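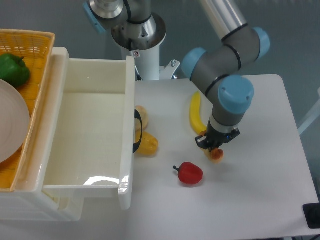
Arm above the round item, top drawer open, banana, corn and red pepper on the table.

Mirden group, monthly project meeting
13 September 2024
In the chair: Fergus Nisbet. Minutes: Fredy Yupanqui.

1. Welcome and last minutes
Fergus thanked everyone for coming in at the end of what has been a long week for most of us, and the minutes of the last meeting were accepted with one small fix (the paragraph on gripper speed had been put under the wrong heading – my mistake, sorry!).

2. Results on the drawer task
Fredy went through the put-away task, in which the arm is told in plain words to pick up one food item from the table and place it in the open drawer. The policy trained on the full set of 643 demonstrations completed 42 of its runs. The version trained without the corrected demonstrations, where a person takes over just before a bad grasp and steers the arm back, completed 18 out of the same number of runs. There was a good deal of happy noise at this, and Fergus asked that the two numbers always be shown side by side on the same slide so that people can see where the gain comes from.

Most of the remaining failures are with the round items. The fingers come down nicely centered and then close a little too high, and the bun rolls off toward the drawer wall. The banana gives hardly any trouble if it lies lengthwise to the wrist, and the peppers fall somewhere in between, depending on which way the stem points. Fredy has watched all of the failed runs twice and would be glad of a second pair of eyes before we put these labels in a table.

3. What counts as a success
We talked about this for rather longer than planned. The Çınar team count a run as a success when the item is in the drawer, however it got there. Ours has to be released cleanly, with the arm clear of the drawer afterward. Fergus likes the stricter rule and so do most of us, but it makes comparison with their results awkward. Agreed to report both, with the strict one first.

4. Layout of the items
Starting positions are still chosen by whoever is running the session, and we all have our habits – Fredy admitted to liking the corn close to the drawer. Agreed to use the 14 printed layouts from the Clemico study from now on, and to repeat the comparison with them before anything goes into the draft.

5. Actions
Fredy: rerun both policies on the printed layouts, first week of October.
Fergus: write to Çınar about the two success rules.
Fergus and Fredy: go over the failure labels together.

6. Any other business
The Astisitz workshop has accepted our short talk, which is lovely news. Slides to Fergus in draft, please, however rough.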